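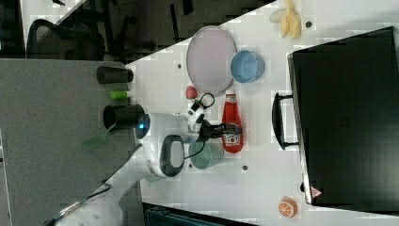
Page last changed: September 6, 2022

Ketchup: cupboard or fridge? And does it live on the table?

svenja_o
Right, settle something for us. We've just moved into the flat on Sæther and for the first time in my life I've got a decent white table big enough to leave things out on. So I do. Ketchup stays on the table, standing up, next to the plate and the light blue bowl, and there's usually fruit knocking about as well. My other half says ketchup belongs in the fridge the minute you've finished with it. I grew up with it on the table all day long and I'm still here! Who's right?

RagnvaldR
Fridge. It says so on the label of every bottle I've bought for years. I don't want warm ketchup on anything.

chiamaka_ojo
Cupboard for us, but we get through it so fast it doesn't matter (three teenagers, chips twice a week). My mum ran a café for 18 years and the bottles stood out on the tables all day, then got wiped and put away at closing. If you take a month over a bottle I'd put it in the fridge.

Can I just say I love that lavender plate with the light blue bowl. And the mint green cup! Are they a set? I've been after pastel things for the garden table and all I can find is grey.

svenja_o
Not a set, no. The plate and bowl are Brutville, the cup came from a jumble sale. I think I paid 30 for the lot, and that was with a second plate which I've since dropped on the tiles.

Vilgot N
Never mind the ketchup, what about the banana? Split on a bare table like that, it'll go brown in no time and leave a sticky mark. Put it on the plate, the plate's right there.

svenja_o
Ha, fair. It does wipe off though, the table's very forgiving.

Vilgot N
They all say that about white tables for the first year. Ours had a turmeric stain that outlived the sofa. Bicarb paste, leave it overnight, still yellow.

gøran_s
Try sunlight on turmeric, Vilgot. Drag the table over to the window for a few days. Worked on our worktop.

On the ketchup I'm with Ragnvald — fridge, door shelf, lid down. Glad to see it's got its cap on at least. My lot leave it off and you get that crusty ring.

chiamaka_ojo
Lid down only works with the squeezy ones that have a flat cap! Mine goes over every time somebody opens the door.

RagnvaldR
Then wedge it next to the mustard.

chiamaka_ojo
Mustard's in the cupboard too :)

Vilgot N
Is the orange slice a toy? We had a bag of play food like that from Trudholm when ours were small and I was still finding bits of it behind the radiator in November.

svenja_o
Yes, toy. The banana has had a proper talking to and will be on a plate from now on. The ketchup I'm still not budging on. He's started moving it to the fridge when I leave the room and I've started moving it back.

gøran_s
Buy two bottles.

svenja_o
We did that with the butter. There are now two butters and we still argue about which one is open.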